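Week 8: How a Backstage Scuffle Becomes a Feud
Entertainment Reporting, second-year elective

Read before class: the Stundau packet, all of it, including the boring half. The boring half is the venue's own statement, and you'll be tested on it.

1. The case

Two singers, Hatari and Ansari, shared a bill at the Mirkuvgate festival. Somewhere between the loading dock and the dressing rooms, a drink was spilled on a jacket. By midnight the packet has it as a shoving match. By breakfast it is a brawl with a broken rib, and by lunch the rib belongs to a different person.

The first post came from an account with 68 followers. It said "heard there was some drama back there lol." Please underline "heard." Every story in the packet grows out of that word, and not one of them kept it.

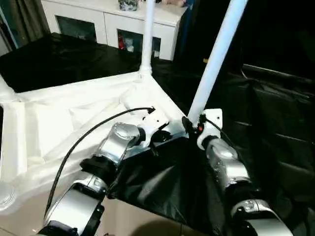
Custódio Bragança objected last term that a reporter who waits for a second source on a celebrity fight will be filing it for the history section. He has a point, and I gave him half a mark for it. Speed matters in this trade. You can still be fast with what you know: that the two acts were on the bill, that a post is going around, that you have asked both managers and neither has picked up. It makes a short item. Short items are legal.

2. Who saw what

Sort your sources by where they were standing.

In the hallway: may have seen it. Ask what was in the way.
In the crowd: saw the show start late. Has a theory.
At home: has a much better theory.
Manager: saw nothing, and would like to know who you've been talking to.

The Stundau story quotes "an eyewitness" four times. Read the quotes side by side and you'll find the eyewitness was in the hallway, then the parking lot, then "close to the situation." Either this person is very quick or we are looking at more than one, and the editor should have asked.

Watch the verbs too. "Clashed" can mean anything from a fistfight to a difference of opinion about soup. If your source said "argued," write "argued."
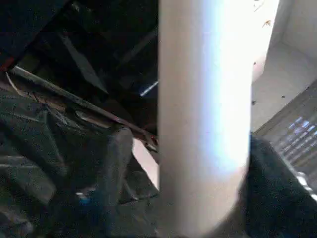 Aníbal Rocha asked whether it still counts as a rumor once 4000 people have shared it. Yes. You may report that it is being widely shared, if that is news, and you must say in the same sentence what has and hasn't been confirmed. Putting the denial in the last paragraph is an old trick and I have seen it before. I have done it before.

3. For Saturday

Write the Mirkuvgate item in 200 words, using only what the packet supports. No "goons." No "sources say" unless you can tell me which ones. Attach a list of the calls you would have made next, in order.

Headlines are graded separately. Question marks in headlines lose a point each.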